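The Ordering Problem

The result Derkis wanted to publish was 2 points better than the old one, and the narrator of this story did not believe in it.

I had been at the lab since June. My job was to label. Each episode came to me as a strip of stills, and I marked where a grasp started, where it ended, and whether the fruit was over the basket or over the table. There were 1,932 episodes when I started and close to 3,000 by the time of the argument.

The method was called Malow. It took stills from one session, shuffled them, and asked the network to put them back in order. If the network could do that, Derkis said, it had learned what the arms were for. I had my doubts. I could put stills in order by the shadows on a wall and learn nothing about fruit.

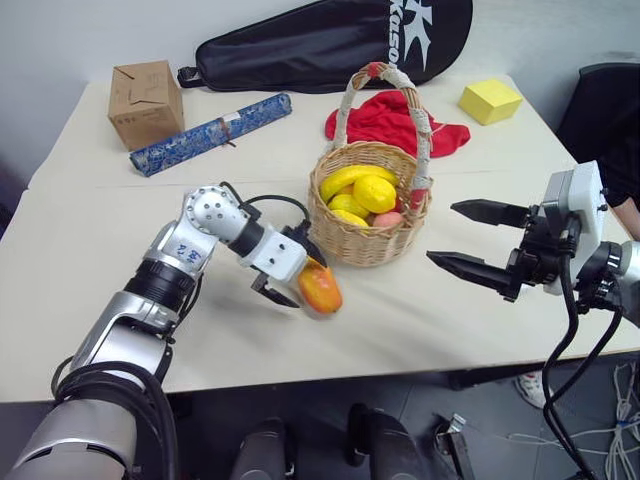
Sotelo's comment on the draft said the shuffling was fine and the baseline was the trouble. The old network had been trained on fewer episodes, so of course it lost. Train them both on the same set, the comment went on, and then come back with your 2 points.

Derkis read this standing up and went to get coffee for an hour.

So we ran it again. The cluster at Nendari gave us 11 nights, and I spent the days going through the shuffled sets by hand, as a human score to put beside the two networks. I was slower than either of them and not much better. 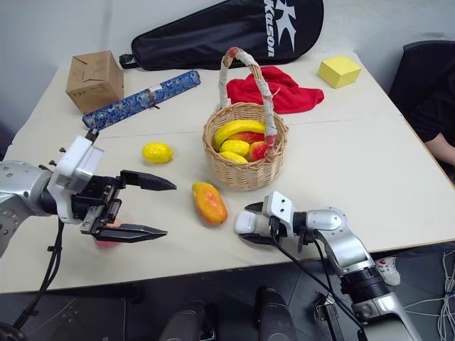

My own rule, which I wrote on a card, was to look at the fruit first and the arms second. Arms go back and forth. They can be in the same place at the start of a try and at the end of it. Fruit is more use, but only up to a point. With the mango lying in front of the basket and a lemon off to the left, I knew what was still out on the table, and I still could not say if it was waiting to go in or had just been taken out. I wrote "unsure" in the box. The form had no place for unsure, so the next morning I added one.

That column turned out longer than I expected. When I showed it to Derkis, the coffee went down on top of the printout.

"How many of these did Malow get right?"

I said it had guessed, the same as I would have. It just had no box to say so.
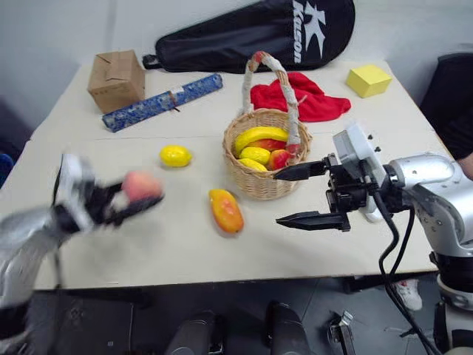
We gave it one. It took two days to change the loss and the rest of the nights to train. On the same episodes as the old network, the gain shrank to almost nothing, but Malow now left blank most of the sets I had left blank. Derkis cut the first table from the paper and put that in its place.

Sotelo wrote back with a single line, asking for the card. I typed it up and sent it, and then went back to labeling.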